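Work with us > Open calls > Sorting and storage trials

Call for participants: block sorting and tub packing trials

June
Posted by Jennylyn Dagdag, trials office, Ismont

Print this page | E-mail this page

Ismont is recruiting adults for a series of paid trials on how people sort and put away small wooden toy blocks. The trials support the revision of the Brotura storage guide, which is used by play centers, toy libraries and preschool suppliers to decide tub sizes, set sizes and labeling. The current edition bases its packing times on one small group of experienced staff. The revised edition will use times from people with no training in the task.

There are 53 places. Each participant attends one session of up to two hours, including breaks and paperwork. Sessions are held at the Ismont building on the ground floor, with step-free access from the parking lot.

Scope of the work

The task is manual clearing of a mixed block set from a flat surface into an open tub. Participants work from a printed instruction card. Each card specifies which blocks are to be moved, in what order if any, and what counts as finished. Some cards call for one color only. Some call for one shape only, for example all cubes and no rectangular blocks. The remaining cards call for the full set.

Shape and color are treated as separate sorting rules. A card that reads "cubes" includes cubes of every color. A card that reads "light blue" includes cubes and rectangular blocks alike. In earlier trials most errors came from participants applying both rules when the card gave one, and the cards have been reworded. Part of the purpose of this round is to check the new wording.

Unpainted blocks are a separate color class. They are listed on the cards as "natural" and are not to be grouped with yellow. Participants who are unsure about a block may ask for the color reference sheet at any time, and the clock is not stopped while they consult it.

Starting layouts

Layouts are set before each run by trials staff. A run may start with all the blocks out, or with part of the set already in the tub and the rest scattered in front of it. Part-filled starts are included because the guide covers interrupted cleanup, where one person begins and another finishes. Blocks may lie flat, diagonally or against one another. Participants should not straighten the layout before the start signal. 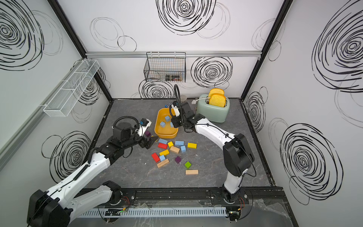

Items that are not blocks may also be present near the tub. Unless the card names them, they stay where they are and should not be placed in the tub. Moving one by accident is recorded but does not end the run. Participants should put the item back approximately where it was and continue.

Blocks may be placed or dropped into the tub. Throwing is not permitted. A block that bounces out of the tub is counted as not packed until it is returned. The tub itself stays in position during a run unless the card states that it may be tilted or moved closer.

Session structure

The session opens with consent forms and a short vision check, followed by a practice run that is not scored. Scored runs are grouped in 4 sets with a seated break after each. The number of runs within a set depends on the participant's pace, and there is no penalty for completing fewer. Participants who finish early are paid for the full session.

After the final set there is a written questionnaire covering the clarity of the cards, the comfort of the working height, and any block the participant found difficult to classify. Answers may be given aloud to a staff member on request.

Who can apply

Applicants must be 21 or older on the day of the session. They must be able to pick up and release small objects with at least one hand, and to read a short printed card in English at arm's length, with glasses or contact lenses if normally worn. Left-handed and right-handed applicants are both needed. Left-handed applicants were underrepresented in the previous round and are encouraged to apply.

Color vision deficiency does not exclude an applicant. The guide needs times from this group, and a separate card series is available. Please state on the form whether this series is preferred.

The following are not eligible: current employees of Ismont or Marquez, anyone who has taken part in a Brotura packing trial before, and anyone who has worked in a toy library or preschool supply room within the past year. Applicants with a current hand or wrist injury should wait until it has healed and apply for a later round.

Payment and expenses

Payment is a flat fee for the session, stated in the confirmation letter and paid by bank transfer after attendance. Participants who withdraw partway through a session receive the full fee. Public transit fares are refunded against a ticket or receipt. Parking on site is free, but the space number must be given at reception. No refreshments are provided apart from drinking water, and food may not be brought into the trial room.

Records and privacy

Run times, error counts and questionnaire answers are stored under a participant number. Names and contact details are held separately by the trials office and deleted once payment has cleared. Results are published in grouped form only. A participant may ask for their results to be withdrawn at any point before grouping, using the number printed on the consent form.

The blocks and tubs are wiped down between participants. Participants with an allergy to common cleaning products should contact the office before booking.

Also open: layout assistant, part time

One part-time layout assistant is needed for the duration of the round. The assistant resets the blocks between runs from a layout sheet, checks the tub contents against the card, and enters times in the log. Most resets must be completed within the participant's short pause between runs, so steady and accurate handling matters more than previous experience. The work is done standing, with some bending.

Applicants for this post should be comfortable with repetitive checking and basic spreadsheet entry. Training takes one morning and is paid. The assistant reports to Kenneth Pangilinan. Afternoon hours are preferred, although a morning pattern can be discussed. Trial participants may not apply for the post in the same round, and the reverse also applies.

How to apply

Request a form from the trials office, in person or by mail, quoting reference 1347 for the participant call. For the assistant post, send a one-page letter marked "Layout" with the same reference. Forms are also kept at the front desk of the Irkska community center.

Places are filled in order of receipt within each group (left-handed, right-handed, alternative card series). Applicants who meet the criteria but cannot be placed will be put on a reserve list and contacted if a session becomes free. Confirmation letters give the arrival time, a map and the name of the staff member running the session, either Ronaldo Abella or Remedios Rivera.

Please arrive ten minutes before the stated time. Sessions begin at 9:30 a.m. and 1:30 p.m. Late arrivals of more than fifteen minutes will be rebooked where possible. Rings, bracelets and loose sleeves should be removed or fastened back before the practice run, and lockers are available beside reception.

Questions about eligibility should be addressed to Jennylyn Dagdag. Questions about the Brotura guide or the use of the results should be addressed to Trinidad Baluyot, guide editor, at the same office.

Print this page | E-mail this page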